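Keeping Old Records Happy at Home
Filed under Music, Vinyl, Home Tips. 2 Comments

I love a thrift store LP, crackles and all, but a good cleaning makes such a difference! Mix two cups of distilled water with a drop of plain dish soap, dip a soft cloth, and wipe along the grooves, never across them. Keep the label dry. Rinse with fresh distilled water and stand the record in a dish rack for four hours (overnight if it's humid).

Store everything upright, snug but never squeezed. My 553 live in the hall closet, well away from the heater, and my Leitão 45s get their own shelf.

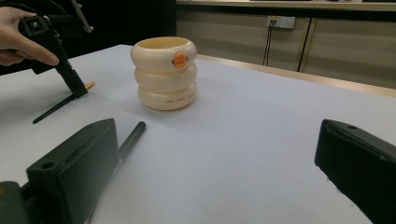
New inner sleeves are worth every penny too, so please don't put a clean record back in a dusty old paper one! And brush the needle from back to front before each side. Next up: fixing warped covers.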